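4. Folding aprons and cloths with the Lepik arm

By now the arm is mounted and you have run the wake-up check in Section 3. Now for the fun part! Folding used to take up the last stretch of every closing shift, and handing it to the arm gives that time back to the people on the floor. Set aside a quiet hour the first time, ideally before opening.

Who does what

The arm picks up, folds and stacks. Your crew loads the table, checks the stack and decides what is too stained or torn to keep. At our Zastley store, Gumaro Lozano used to fold alone at the back until 10 p.m. He now runs the table from the front and handles restocking between loads, and he rewrote half of the steps below after his first month with it.

4.1 Loading the table

1. Clear the white tabletop completely. Pens and receipts get picked up too.

2. Lay one piece of fabric on the table. It does not have to be flat. Wrinkles and loose layers are fine, but shake out any knots first.

3. Keep the cloth on the side of the table away from your customer line.

Note: The table may stand next to a drinks cooler, provided the cooler door can open all the way without touching the arm.

4.2 Checking the first grip

4. Press START once. The arm lowers and closes on the cloth, then waits for you.

5. Look at the grip from the side. You want a rounded fold of fabric standing up between the two fingertips, with a little showing over the top. A loose corner poking up next to it is nothing to worry about.
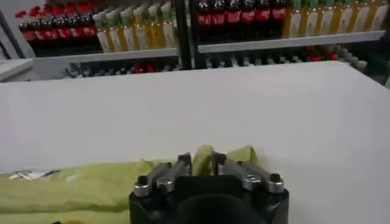
6. If the grip looks good, press START again. If the fingers have missed or caught only a thread, press BACK, nudge the cloth toward the middle and repeat step 4.

CAUTION: Keep hands and sleeves off the table while the green light is on. Press HOLD before you reach in, even for a second.

4.3 Finishing a stack

7. Lift the stack off when the arm parks. Take it off at 20 pieces or fewer; taller stacks lean.

8. Write the count on the shift sheet. Zastley logged 1,623 pieces in August, and 217 of those went back for a second try, mostly thin cloths. Those notes are how Aoi Maruyama at Clidaletti tuned the thin-fabric setting, so please keep them coming!

9. Wipe the fingertips with a dry cloth. Change the pads after 1,000 pieces.

Note: Folding stays on the shift plan as a task with a name next to it. Whoever has it that day can stop the arm at any time and finish by hand.

4.4 Teaching a coworker

10. Let the new person press the buttons from the very first load.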